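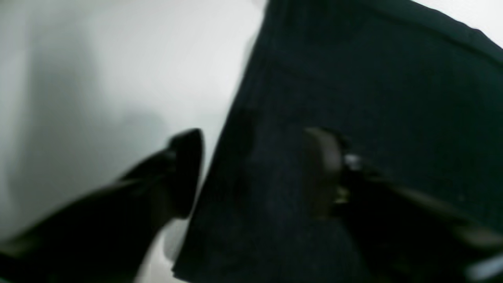

À quelle température les textiles foncés doivent-ils être lavés avant le pliage ?
À trente degrés, sur l'envers, sans assouplissant, conformément à la fiche d'entretien de l'atelier.

Cahier de l'atelier textile, site de Gikness. Mardi, séance de l'après-midi. Rédaction : B. Dambrauskienė. Relecture : I. Rebane.

Objet : pliage et rangement des vêtements foncés du fonds Dzene.

La séance a porté sur les mailles et tissus sombres, laissés de côté lors du tri précédent. Le plan de travail a été dégagé avant l'ouverture des bacs. Il est rappelé que les chaussures relèvent d'un inventaire distinct et se rangent dans les casiers bas, pointe vers le fond.

Les étiquettes cousues ont été relevées avant tout pliage. M. Lobo demande que la mention « illisible » soit portée en toutes lettres sur la fiche ; le tiret employé jusqu'ici prête à confusion avec « sans étiquette ».

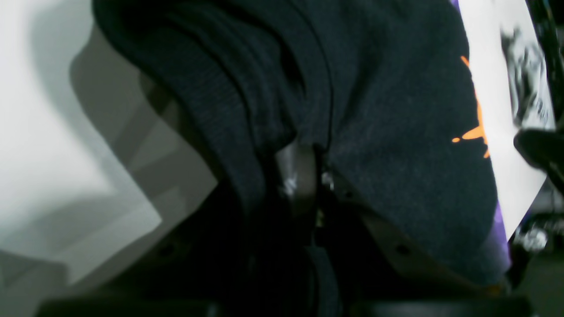
Comment plier un sweat-shirt épais portant un motif imprimé ?
On le pose à plat, motif vers le bas, on rabat les manches dans le dos, puis on plie le corps en trois dans la hauteur, avec un papier de soie entre les épaisseurs.

Un bleu marine noté « noir » a été corrigé au registre, ligne 2,841. L'erreur provient de l'ancien éclairage ; la vérification des teintes se fera désormais près de la fenêtre nord. Les fiches antérieures ne seront pas reprises, sauf demande de Clestska.

Le papier de soie commandé chez Coseck est arrivé : 400 feuilles, format conforme. Il est légèrement plus raide que le précédent et marque davantage au pli. Mme Lill propose de le réserver aux tissus et de finir l'ancien stock sur la maille. Proposition retenue.
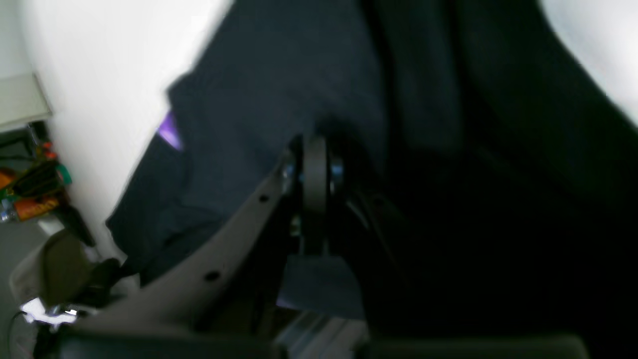

Quant aux piles, leur hauteur reste limitée à six pièces. Au-delà, celles du dessous gardent la trace des coutures, et le repassage à la vapeur ne suffit pas toujours à l'effacer. Le bac 19 est à reprendre entièrement pour cette raison. Les vêtements à capuche seront placés en haut de pile, capuche à plat.

Reste à faire : étiqueter les bacs repris, remplacer le rouleau antipeluche, transmettre la liste corrigée à K. Tamošiūnaitė avant la prochaine séance.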